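**Drorik faux bouquet, mixed stems** (pale pink / white / red)

Back in stock 24th March. Item 383. Sold by Flallow, made up for us by Barrera.

One bunch, artificial, blossoms in pale pink, white and red, light blue-green leaves, green stem. No water, no pollen, no dropping. Wipe with a damp cloth, dont soak it.

Good for: side tables, desks, reception, anywhere you forget to water stuff.

Size: 11 in. across at the widest once fluffed. Comes squashed flat in the box so give the leaves a few minutes, bend each one out from the middle. Stem is wired, bends fine, cut only with side cutters (kitchen scissors will be ruined, ask Mawar).

Small table, Fletgate office: 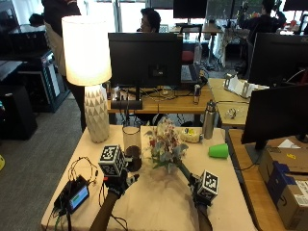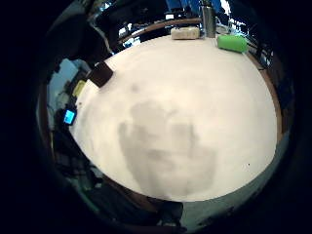
Vase not included. Straight-sided glass is best, tall enough to take most of the stem. Put something heavy in the bottom, gravel or beans or whatever, otherwise it tips. Narrow bud vases no good, the stem is too thick.

Shades vary a bit batch to batch. If you need a matching set order them all together and say so in the notes box, Anayeli Orozco picks those by hand and will hold the order untill she has a proper match.

Keep out of strong sun, the red goes first. Indoor use only. Not for ovens, candles, fish tanks (yes we got asked).

**Ordering**

- Singles: ships next working day
- Case of 40: allow a week
- 200 and up: email Mawar Raju for a price, do not use the cart, it charges freight wrong

Returns ok if stem is uncut and the tag is still on. Bring them to the Fletgate counter or post them, postage is yours unless we sent the wrong thing.

All-white version due July. No preorders yet, put your name on the list at the counter.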